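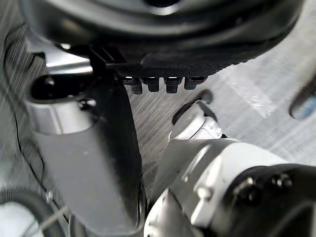
Wool coats: do you wash yours or not?

vmarinho
March 2006

Okay so I finally bought a secondhand Beltrán coat, the long camel one with the big lapels I've been whining about since last June. Paid 148 for it, which is a lot for me but the lining is perfect and all 11 buttons are there. It smells like somebody's attic though. The seller swears you can hand wash it in cool water. The tag just says "Nestska" and a bunch of numbers, no symbols. Would you risk it?

fermin_r
No. Dry cleaner. You're going to end up with a coat for a doll.

bpatricio
I've washed wool coats at home for years and never ruined one, so I'm going to disagree with Fermín. Cool water, baby shampoo, do not rub, do not wring, roll it in towels. What gets people is the agitation. Mine is a Zollov from the same era, heavier than yours I bet, and it came out softer than it went in.
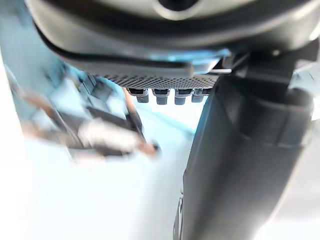 Oh and dry it flat, over a couple of chairs if you have to. Mine took forever. If you hang it wet the shoulders go all pointy and you'll never get them back.

fermin_r
A Zollov is unstructured, Bernardo. It's basically a blanket with sleeves. The Beltrán has canvas in the front and probably fusible in the collar, and once that bubbles you can't un-bubble it. Ask me how I know (gray Sernach blazer, rest in peace).

nouhaila_b
Team Fermín on this one, sorry! I did alterations for a while and the shell is hardly ever the problem, it's everything inside. Wool shrinks one way, canvas another, and the lining doesn't shrink at all, so it starts hanging out at the hem like a slip. Vitória, pinch the front near the second button. Do you feel a third layer floating between the wool and the lining?

vmarinho
Yes!! There's something in there, kind of crunchy. Collar feels stiff too.

nouhaila_b
Then please don't put it in water. Air it out for a week somewhere shady, brush it, and see how it smells after that. Cheap vodka in a spray bottle on the lining works great, test it inside a pocket first.

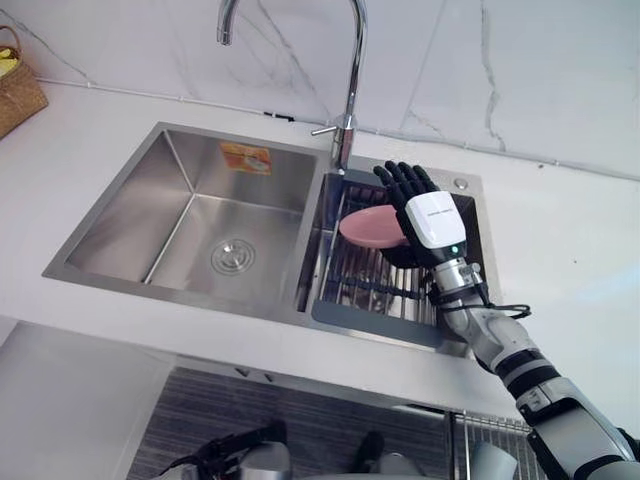 And steam, lots of steam, held a few inches away. I'd do the armpits twice. If it still stinks after all that, then pay the cleaner, but tell them not to press the lapels flat. They love to do that and you lose the roll.

bpatricio
Fine, with canvas I'd be more careful too. I still say people are way too scared of water. Everybody's grandmother washed wool.

fermin_r
Everybody's grandmother also had a closet full of tiny sweaters.

matildef
Can I throw in a vote for the freezer? Bag it up, two days. I do it with sweaters whenever I thrift, mostly for moths. Doesn't do much for smell, I'll admit. Also post pics of the coat!! How wide are the lapels, is it the big-shoulder version?

vmarinho
Huge shoulders, I look like a refrigerator and I love it. No pics of the coat until it's brushed.
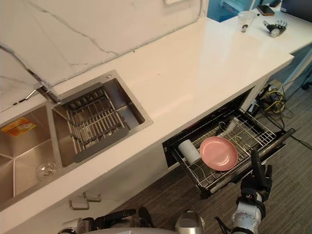
Sink side, with the rack in.

Vodka tonight, airing it on the porch all week. Does it matter what kind of brush? I have one for shoes.

nouhaila_b
Not the shoe brush!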